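Notas de la ponente — Souad Ait Ali
Bloque 2: puesta a punto de las pinzas de mano

Diapositiva 6. Recordar que la célula Kettani trabaja con dos pinzas, izquierda y derecha, y que se revisan por separado. No intercambiar dedos entre ellas.

Orden de revisión: tornillos de los dedos, paralelismo, recorrido del cable. Par de apriete en la hoja de Molness, no de memoria. Cambio de dedos a los 1000 ciclos de tela — con bolsas aguantan más, hasta 2044 en el último juego.

Diapositiva 7. Dejar unos segundos sin hablar.

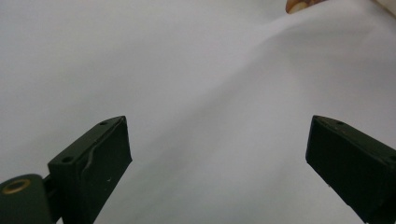
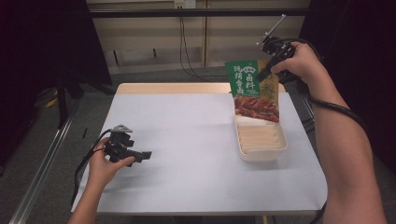 Tela blanca en la primera; sobre de condimento y bandeja en la segunda.

Diapositiva 8. Desgaste. La cara interior se pule y el agarre en tela fina cae antes que en envase rígido. Prasanna Fakir lija con grano 70 y limpia en seco; nada de disolvente.

Cables: dejar holgura en la muñeca. De las 41 incidencias de enero, la mayoría fueron de conector. Si preguntan por el desglose, pasar la palabra a Taha Benjelloun.

Diapositiva 9. Calibración de apertura, siempre después del cambio de dedos.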